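Totundale よくあるご質問(歩道シーンと知覚・経路計画の接続について)

最終更新:2018年2月12日
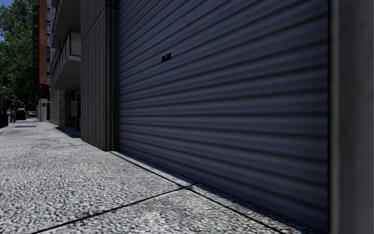 Totundaleの歩道シーンより。地面に近い視点で見た青灰色のシャッターと、手前の舗装の目地

いつもTotundaleをお使いいただき、ありがとうございます。歩道を走る小型ロボットのソフトウェアを、実機を外に出す前に机の上でじっくり試していただくためのシミュレータとして公開してから、うれしいことにお問い合わせが増えてきました。同じご質問を何度かいただくようになりましたので、サポート窓口でお返事してきた内容に少し手を加えてまとめておきます。長めの回答もありますが、お茶でも飲みながら、気になるところだけ拾い読みしていただければと思います。

はじめに

TotundaleとCondow、Alexiouはどういう関係ですか?

名前が三つもあってややこしいですよね、すみません。Totundaleが環境とセンサーを再現するシミュレータ本体、Alexiouが画像と距離データから路面や障害物を推定する知覚モジュール、Condowがその推定結果を受け取って経路と速度を決める計画モジュールです。三つとも別々に動かせますので、「計画は自社のものがあるから、絵と距離データだけほしい」という方はTotundaleだけを入れてください。逆に、実機のログがすでにたくさんある方は、Alexiouだけをログに当てて様子を見るところから始めるのがおすすめです。

Lulimgateというのも見かけたのですが。

Lulimgateは同梱している街区マップの名前です。シャッターの並ぶ通り、街路樹のある歩道、集合住宅の前の通路などが入っていて、チュートリアルはすべてこのマップを使っています。開発メンバーの間ではもうすっかり近所のような感覚になっていて、うっかり説明なしに「Lulimgateの角のところで」などと書いてしまうことがあります。ドキュメントで唐突に出てきたら、マップの話だと思って読んでください。

どのくらいの性能のパソコンが必要ですか?

描画の解像度とセンサーの本数でずいぶん変わりますので、一言でお答えするのが難しいご質問です。まずは付属の診断ツールを走らせてみてください。カメラ一台と距離センサー一台の標準構成で、お手元の環境が実時間に追いつくかどうかを教えてくれます。追いつかない場合でも、同期モードにすればシミュレーション側が処理の終わりを待ってくれますので、結果の正しさには影響しません。時間が余分にかかるだけです。夜のうちに回しておいて朝に結果を見る、という使い方をされている方も多いようです。

カメラと見え方

カメラの位置が低すぎて、壁や床ばかり映ります。設定を間違えているのでしょうか?

おそらく間違いではありません。標準の車体モデルは背が低く、前方カメラもそれに合わせて低く取り付けてありますので、建物に寄ると横長の溝が視野いっぱいに広がるような絵になります。人の目の高さに慣れていると、最初はびっくりしますよね。車体に合わせて高さを変えたいときは、車体設定ファイルのカメラの項目にある取り付け位置と傾きを書き換えてください。変更後は必ず「外部パラメータの再計算」を実行していただきたいのです。これを忘れると、絵は新しい高さから描かれているのに、Alexiouのほうは古い高さのつもりで地面を推定してしまい、平らな歩道が坂道になってしまいます。

シャッターの前を通ると、ステレオの奥行きがでこぼこになります。

これは本当によくいただくご質問です。シャッターは同じ間隔の横縞がずっと続くので、左右の画像で模様を照合するタイプの奥行き推定にとっては、なかなか手ごわい相手なのです。とくにカメラが左右に並んでいる場合、縞が画面の中で水平に近くなるあたりでは横方向の手がかりがほとんどなく、どこに合わせても同じくらいよく合ってしまいます。斜めから見上げて縞が傾いているところではいくらかましになりますが、今度は繰り返し模様のせいで一本ずれたところに合ってしまうことがあります。

対策としては、まずAlexiouの「一意性しきい値」を少し上げてみてください。自信のない画素を穴として残す設定です。穴だらけの奥行き画像は見た目が悪いので、つい埋めたくなるのですが、Condowは穴を「わからない」として扱えますので、まちがった値で埋まっているよりずっと安全に走ってくれます。そのうえで、柱やガイドレールのような縦の境界が視野に入っていれば、そこを手がかりに面を当てはめる「平面補完」を有効にすると、ずいぶん落ち着きます。

正解の奥行きデータは取り出せますか?

取り出せます。センサー設定で「真値奥行き」を有効にすると、画像と同じ時刻、同じ視点のデータが別トピックに流れます。推定値との差を色で表示するビューアも付いていますので、ぜひシャッターの前で一度ご覧になってください。どこで間違えているのかが手に取るようにわかって、個人的にはTotundaleの中でいちばん楽しい機能だと思っています!

遠くの看板の文字がぼやけて読めません。

テクスチャの解像度を距離に応じて下げているためです。文字認識の試験をされたい場合は、描画設定の「遠景の細かさ」を上げていただくと改善することがあります。ただ、もとのテクスチャ自体が粗い看板もありまして、そういうものはどれだけ近づいてもぼんやりしたままです。文字を読ませたい場合は、ご自身の看板素材に差し替えていただくのが確実です。

路面と影

舗装の目地を段差として検出してしまいます。

暗い線を見ると「溝かもしれない」と身構えてしまう、慎重な知覚器ほど起こりやすい現象です。Alexiouでは、画像から見つけた線の候補を距離データの高さ変化と突き合わせていますが、距離センサーの点がまばらな場所では判断がつかず、安全側に倒して段差扱いにすることがあります。

お試しいただきたいのは「線候補の時間統合」です。一枚の画像だけで決めず、走りながら3回続けて高さ変化が認められた場合にだけ段差として確定する、という設定にできます。本物の段差は近づくにつれて高さがはっきり出てきますので、目地との区別がつきやすくなります。回数を増やしすぎると本物の段差の発見が遅れますから、車体の速度と制動距離を見ながら、少しずつ調整なさってください。

影の境目で急に止まることがあります。

壁ぎわの濃い影と日なたの境目は、目地とよく似た強い線に見えます。しかも影は時刻で動きますから、昨日は通れた場所で今日は止まる、といったことが起こります。実機でこれに出会うと原因探しに一日かかってしまいますが、シミュレータなら太陽の位置だけを変えて、ほかは全部同じ条件で走らせ直すことができます。「太陽掃引」というバッチ機能を用意しましたので、止まってしまう場所を見つけたら、まず掃引をかけて、停止位置が影と一緒に動くかどうかを見てください。一緒に動くようなら影が原因と考えてよく、Alexiouの照明正規化を有効にするのが最初の一手です。

落ち葉のような小さなものまで障害物になってしまうのですが。

石畳のようにもともと模様の細かい路面では、小さな色の違いが拾われやすくなります。Condowの「乗り越え可」の高さを、お使いの車輪に合わせて設定してください。色だけが違って高さがないものは、既定では地図に「注意」として残るだけで、停止の理由にはなりません。もし止まってしまうようでしたら、古い設定ファイルで「注意」の重みが大きいままになっていることが多いので、そのあたりを一度ご確認いただけると助かります。

歩行者と経路計画

遠くにいる人は、いつから計画に反映されますか?

Alexiouが人の候補を見つけた時点で、まだ小さくしか映っていなくてもCondowには届きます。ただし、背景と混ざって輪郭がはっきりしないうちは位置の不確かさが大きく、Condowはそれを「歩道の奥のほうに誰かいるかもしれない」という広い楕円として扱います。その段階では経路を曲げず、速度の上限だけをゆるやかに下げます。早いうちから細かくよけようとすると、まだ遠いのにロボットが左右にふらふらして、向こうから来る方にとってかえって不気味な動きになってしまうのです。初期の版がまさにそうで、私たちも見ていて申し訳ない気持ちになりました。

壁に寄りすぎる、あるいは離れすぎるのですが、どこで調整しますか?

Condowの「側方余裕」の項目です。単位はセンチメートルで、既定値は50になっています。狭い通路では自動的に縮めますが、どこまで縮めてよいかは「最小側方余裕」で別に決められます。シャッターや出入口の前では壁と同じ余裕で足りるかどうか、悩ましいところですよね。マップ側で区間ごとに属性を付けられますので、人が出てきそうな場所だけ余裕を大きくしておくことをおすすめします。

計画の周期を速くすれば、動きはなめらかになりますか?

少しはなりますが、期待されるほどではないかもしれません。がたつきの原因は周期よりも、知覚の結果が毎回少しずつ揺れていることにある場合が多いのです。先に「経路の継続性」の重みを上げて、前回の計画から大きく変わらないようにしてみてください。それでも足りなければ周期に手を付ける、という順番がよいと思います。

試験の回し方

回帰試験にはどのくらいの数のシナリオを使えばよいですか?

正解のない話なのですが、ご参考までに私たちの場合をお話ししますと、Lulimgateの上に用意したシナリオは現在1239本あります。全部を回すのはリリース前だけで、日々の変更に対しては、変更した部品に関係するものを自動で選んで走らせています。最初からたくさん作ろうとなさらず、実機やシミュレータで何か困ったことが起きるたびに、その場面を一本ずつ足していくのが長続きするやり方です。

一本のシナリオは何秒くらいにすべきですか?

既定の打ち切り時間は600秒ですが、これはあくまで上限で、ほとんどのシナリオはずっと短く終わります。見たい出来事の少し手前から始めて、終わったら止める。これだけで一晩に回せる本数がまるで変わってきます。長く走らせて位置推定のずれを見たい場合は、シナリオを別の組に分けておくと結果の一覧が見やすくなります。

同じシナリオなのに、結果が毎回少し違います。

同期モードになっているか、乱数の種を固定しているか、まずこの二つをご確認ください。両方とも大丈夫なのに違うという場合は、知覚をGPUで動かしているときの計算順序の違いが考えられます。ごくわずかな差なのですが、「止まるか進むか」の境目ぎりぎりの場面では、その差で結果がひっくり返ります。そういうシナリオは合否を一度で決めず、何度か走らせて成功の割合で見るようにしてください。

シミュレータでうまくいけば、実機でもうまくいくと考えてよいですか?

そうお約束できたらどんなによいかと思うのですが、残念ながら申し上げられません。シミュレータの地面には車輪の空転も、レンズに付いた雨粒も、設定しないかぎり出てきません。私たちは「シミュレータで失敗するものは実機に載せない」という門番として使っていて、通ったあとは実機で低速から確かめています。実機で見つかった違いをノイズ設定に反映していくと、だんだん門番の目が利くようになってきます。

その他

自分たちの街のデータを読み込めますか?

読み込めます。形状のデータのほかに、どこが歩道でどこが建物かという区分の情報が必要で、実はこちらの準備に手間がかかります。変換ツールに簡単な塗り分け画面が付いていますので、まずは建物ひとつ分くらいの短い区間で流れを一巡してみてください。慣れないうちに広い範囲を始めてしまうと、座標の向きが逆だったと気づいたときの落胆がとても大きいのです(経験者は語る、です)。

不具合らしきものを見つけました。何を送ればよいでしょうか?

ありがとうございます、本当に助かります。シナリオファイル、車体設定ファイル、乱数の種、それから問題の時刻の前後のログがあれば、ほとんどの場合こちらで再現できます。画面の録画は、あればうれしいですが必須ではありません。「なんとなく動きが変な気がする」というだけのご連絡も歓迎しています。お問い合わせはTotundaleの起動画面の「ヘルプ」から送れます。添付が大きくて送れないときは、その旨だけ先に書いていただければ、受け渡しの方法を折り返しご案内します。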